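Re: [sim-practice] Draft 3 of the episode logging rules, section on start states
From: Humaira Satti
Date: 6th June

Hi all,

Hemant Dhillon wrote:
> I've been through draft 3 and I'm mostly happy, but I don't see why
> section 4 wants a saved wrist view for every reset. We already store
> the seed and the joint positions. If somebody needs the picture they
> can render it again. On the Studau set that's 1387 extra files that
> I'd have to name, check and keep somewhere, and most of them are
> going to be dull. Can we make it "recommended" and move on?
>
> Also, "neutral start" isn't defined anywhere. Open gripper? Arm at
> home? Nothing in view?

Thanks for reading it so closely, Hemant, and sorry I sat on this for a bit (I was moving all my stuff off the old Plindmont server and it ate my whole week).

On the first point, I'd really like to keep it as a "must", and I'll tell you where I'm coming from. In December I tried to rerun 41 of the older Kaushik episodes from their seeds. Same seeds, same joint positions, and the renderer had been updated twice in between. The arm went to the right place every time, no complaints there! But the surfaces came up with different textures in a bunch of them, and I had nothing to hold them up against except the policy's behavior, and that was the very thing I was trying to test. I lost days to that. One small saved view per reset would have told me in ten minutes.

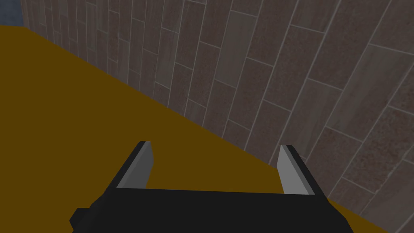
And dull is fine by me. A start view with open fingers and nothing to grab is exactly what I want to be able to look at when somebody says their policy "just freezes" at step zero. Is the target out of view? Is the camera looking mostly at wall? You can stare at joint angles all afternoon and not get that.

On storage, I think we can meet in the middle. Draft 3 asks for full resolution and I don't see a good argument for it, so how about we save at whatever size the policy gets and leave it there. The naming can be the episode number plus "start", done by the logger, so you shouldn't have to touch any of it by hand. If your logger can't do that yet, send me the config and I'll have a go (mine is a mess but it works).

Now, "neutral start". You're right, it's used four times and never defined, and that's my fault. Here's what I'd put in:

"A neutral start is a reset in which the gripper is fully open and holds nothing, the arm is still, and no part of the robot touches anything else in the scene. Objects may be in or out of the wrist view. If the task needs an object and it is out of view, the log must say so."

I left "arm at home" out on purpose. The Cernau people randomize their arm pose at reset and I don't want to write a rule that makes all 2474 of their episodes non-compliant overnight. If you want a stricter thing called "home start" as well, go ahead and write it up and I'll paste it in under this one.

Two smaller things while I'm here. Section 6 says to record the texture seed "where practical", and I'd like to drop those two words. Section 7 still has the rule about spot-checking the first 1000 episodes by eye, left over from draft 1. Does anybody do that? I don't. I'd go for a random sample across the whole set, but I don't have a size in mind, so shout if you do.

I'll hold draft 4 until I've heard back from Hemant at least. Replies to the list please and not just to me, I lose things.

Humaira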